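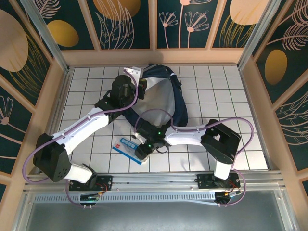 Navy bag on the tiles, both arms in.

Filed under: Notebook | Leadership studies | Work in progress

March, started 9.40

Handover study, Vikent case. Carrying on from the last entry, where I had got as far as the end of the first batch of transcripts. Morenike has the second batch and is working backwards from the most recent, so we should meet somewhere in the middle.

Reminder of the question, as it has drifted a bit. We want to know what happens to everyday decisions in an IT services company when the chief executive changes and the new one comes from inside. Vikent suits this well. Cristóbal Bustos ran the support division before he got the top job, he was trained as an accountant, and he had spent most of his working life in the same building. The staff knew him already. The other two companies, Mostell and Figueroa, both hired from outside, and we will come to them later.

Material on the table for Vikent:

Interview transcripts, all checked against the recordings except the one with the bad line.
The staff newsletter for the two years either side of the change.
The decision log, 253 entries, exported by their office and sent over as a spreadsheet.
Bustos's own notes for his first staff meeting, which he let us copy.

The decision log is the best thing we have and also the messiest. It was kept by the chief executive's office to record anything that needed a signature from the top. Under the old regime that meant nearly everything over a small sum. Under Bustos the limit went up, and the log gets thinner from then on. If you only count rows it looks as if the company stopped deciding things. I have put a note at the top of the sheet so that none of us makes a chart of it by accident.

Cleaning done this morning:

Merged the duplicates where the same decision was logged once when asked for and again when signed. Kept the earlier date as "asked" and the later one as "signed".
Split the "misc" category. Most of it is recruitment, some is travel, and there is a small group to do with office leases that I have given its own label.
Left blank anything where I could not tell who had asked. I was guessing from initials last time and got two of them wrong.

The gap between asked and signed is what we are after. Before the change the office had a stated target of 30 days. After it the target was 10. I have not worked out the real gaps yet and don't want to until Morenike has checked my merging, as a bad merge would show up as a very quick decision.

10.50

Went through the staff meeting notes. They are a page and a half, typed, with pencil additions. He starts with the support desk's figures, which must have been what he knew best, and takes a long time to get round to the company as a whole. The pencil additions are nearly all names of people to thank. There is a line crossed out about "no changes for the first quarter", and it is legible under the pencil. In the interview he told us he had taken it out on the morning of the meeting, on the grounds that he already had a change in mind and did not like saying otherwise in front of people he had worked with.

I have coded that under "promise withheld". Morenike may prefer "openness", which is the code she used for something close to it in the second batch. We need to agree. My argument for keeping them apart is that deciding to keep quiet is different from deciding to tell people, even if the motive is the same. Her argument, from the last time we talked, is that we already have too many codes with only one passage in each. She is right about that. I went and looked and there are a lot of them.

Codes I think we can fold together now:

"Old desk" and "former team" are the same thing. Keep "former team".
"Money talk" and "cost language". Keep "cost language", as it covers the newsletter too.
"Door open" can go into "access", with a note.
"Predecessor praised" and "predecessor mentioned" should stay separate for the moment. There is a clear run in the newsletters where the old chief executive is praised every issue, then named without praise, then left out.

That last one is worth a paragraph in the write-up. It is a small thing but it is dated, public and easy to check, and so little of what we have is all three.

11.45

Phone call with Morenike. Points agreed:

1. She will check a sample of 60 log entries against the scanned originals, picked by random number from the whole sheet. If she finds more than a couple of bad merges she will do the rest.

2. We stop using the word "style". Every interviewee uses it and they all mean something different. One means how he dresses, one means how fast he answers email, one means whether he shouts. Where they say it, we quote it. Where we write, we say what was done.

3. The accountant question. Several people at Vikent explain everything Bustos did by the fact that he was an accountant. He read the contracts himself: accountant. He moved the signing limit up: accountant. He kept the old office furniture: accountant. Morenike's view is that this is a story people tell afterwards and that we should code it as a story. I agree. I would add that the person who knew him longest, from the support division, never brings it up at all.

4. The bad line. She has listened to it again with better headphones and thinks she can recover most of the middle part. The end is lost. We will write to the interviewee and ask for ten minutes on the phone, and if the answer is no we use what we have.

5. Storkska. This is the client everyone mentions, the big contract that was up for renewal just as the change was announced. I had been treating it as background. She thinks it should be a section by itself, and after looking at the log again I think so too. The Storkska entries sit in a clump right across the handover, with the old chief executive's signature on some and Bustos's on others, and on a few of them both. No other client has double signatures. Nobody has explained them to us. Question for the follow-up: who asked for both names, the client or the company?

13.30

Spent the first part of the afternoon on the Storkska entries. Pulled them into a separate sheet and put them in date order by "asked". Things I noticed, for checking:

The double signatures begin before the public announcement. So somebody on the client side may have been told early, or the two men were already sharing the work and the paperwork followed.

The wording of the entries changes. The early ones are a single line each. The later ones give a reason and name the person who will carry the thing out. This could be Bustos, or it could be a new person typing the log. Check who was in the office then. The newsletter has a starters and leavers column, so that should settle it.

One entry is marked "withdrawn" with no signature. It is the only one in the group. Amount left blank. I don't know what to do with it and have left it in.

Compared these with what the two account managers said. They agree about the order of events and disagree about how worried people were. One says the renewal was never in doubt. The other says people were clearing their desks in their heads, which is a good phrase and which I have marked for quoting if permission comes through. The consent form allows quotation without name, but there were only two account managers, so either of them would be known at once to anybody in the firm. Raise this with Morenike. We might have to put both as "senior staff" and lose the detail.

15.10

Started a skeleton for the Mostell case so that the headings match. Problem straight away: Mostell has no decision log. They have board minutes, which are monthly and much more polished. We can't measure asked to signed from those. Options are to ask Mostell for emails, which they will refuse, or to drop the timing measure to a Vikent-only result and compare the three companies on interviews and newsletters alone. I lean towards the second. It makes for a weaker paper and a more truthful one. Figueroa's newsletter stopped for a long stretch during the change, so even that comparison has a hole in it.

I have written the headings anyway:

Who was told, and when
First meeting with staff
What needed a signature before and after
The main client
How the predecessor is spoken of
What people say explains it

The last one is new and comes out of the accountant talk this morning. At Mostell I would expect "she came from sales" to do the same job. Will look.

To do next:

Send Morenike the cleaned sheet, with the original alongside it.
Starters and leavers column, for the log typist.
Draft letter about the bad line.
Draft the double signature question for Bustos. Keep it short, he answers short ones the same day.
Fold the codes as listed above and save the old code book under its own name before doing so.
Ask whether the withdrawn Storkska entry has a scan. If there isn't one, note it and move on.

Stopped at 16.20. Sheet saved to the shared folder, transcripts back in the cabinet, key with Morenike.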